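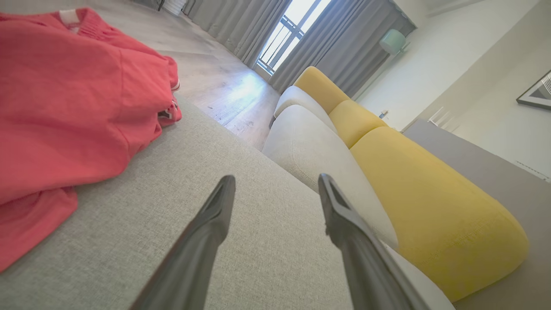 3.2 Le canapé comme lieu d'usage : terrain et méthode

Figure 3. Assise de canapé recouverte d'un tissu gris clair à trame fine.

Les travaux consacrés à l'ameublement domestique ont longtemps privilégié la cuisine et la chambre, pièces dont les fonctions semblaient les mieux établies. Le séjour y apparaît surtout comme un espace de représentation, et le canapé comme un indice de statut ou de goût. La présente section adopte un autre point de départ. Elle traite l'assise rembourrée comme un équipement soumis à des usages quotidiens, souvent concurrents, dont les occupants négocient entre eux la répartition et l'entretien.

L'enquête a été conduite à Flarkosville dans le cadre du programme Prereris, auprès de 214 ménages locataires ou propriétaires de leur logement. Le questionnaire, administré à domicile, comportait 8 rubriques relatives à l'acquisition du mobilier, à sa disposition, aux activités exercées dans le séjour et aux pratiques de nettoyage. Les réponses ont été complétées par des carnets d'usage tenus pendant 7 jours consécutifs au mois d'août. Le choix de cette période constitue une limite reconnue : les congés modifient les horaires de présence, et les activités scolaires en sont absentes. Les résultats relatifs au temps passé sur l'assise doivent donc être lus avec prudence.

Nous appelons « usage déclaré » toute activité mentionnée spontanément par l'enquêté, et « usage consigné » toute activité inscrite dans le carnet. L'écart entre ces deux catégories forme l'un des principaux objets de l'analyse. La télévision, la lecture et la réception de visiteurs dominent les usages déclarés. Les carnets font apparaître en revanche le pliage du linge, la prise de repas légers, le travail sur ordinateur portable et le dépôt temporaire d'objets en attente de rangement. Cette dernière pratique, rarement évoquée lors de l'entretien initial, revient avec une grande régularité dans les logements dépourvus d'entrée fermée.

3.3 Le choix du revêtement

Le revêtement textile est fréquemment présenté par les enquêtés comme le résultat d'un compromis. Les teintes claires sont associées à la luminosité de la pièce et à l'impression d'espace, mais aussi à une surveillance accrue des taches. Les gris occupent à cet égard une position intermédiaire – assez neutres pour s'accorder avec un mobilier hérité ou acquis par étapes, assez soutenus, selon les répondants, pour différer le nettoyage. Le vocabulaire employé à leur sujet relève davantage de la prudence que de la préférence : on choisit un gris « pour ne pas se tromper » ou « parce que cela va avec tout ».

La texture intervient de façon moins explicite. Peu de ménages la citent parmi leurs critères d'achat, alors que les commentaires consignés dans les carnets lui accordent une place notable, en particulier lorsqu'il est question de chaleur, de frottement ou de poils d'animaux. L'échantillonnier de la maison Bhat, utilisé comme support d'entretien, a permis de recueillir des appréciations tactiles que le questionnaire seul ne suscitait pas. Les enquêtés distinguaient sans difficulté les tissages serrés des tissages lâches, mais recouraient pour les nommer à des termes empruntés au vêtement plutôt qu'à l'ameublement.

3.4 Entretien, protection et remplacement

L'entretien courant se partage en 2 régimes. Le premier est périodique et suit le calendrier général du ménage ; il comprend l'aspiration des coussins et, lorsque le modèle le permet, le lavage des housses. Le second est réactif et répond à un incident. Les plaids et jetés relèvent des deux à la fois : disposés à titre préventif, ils sont retirés avant l'arrivée de visiteurs, de sorte que le revêtement d'origine se trouve préservé pour des occasions où il sert relativement peu.

La décision de remplacement ne suit pas mécaniquement l'usure du tissu. Les données de reprise communiquées par l'atelier Heltico montrent que l'affaissement de l'assise et le déménagement sont invoqués plus souvent que l'état du revêtement. Le regarnissage demeure connu des enquêtés les plus âgés, qui l'associent volontiers aux fauteuils et plus rarement aux canapés. Chez les locataires, le coût du transport pèse sur l'arbitrage au même titre que celui de la réparation.

Ces observations invitent à distinguer la durée de vie matérielle du meuble de sa durée d'acceptabilité au sein du ménage. La section suivante examine cette distinction à partir des trajectoires résidentielles, en comparant les logements occupés depuis l'installation du couple et ceux qui ont fait l'objet d'un emménagement récent.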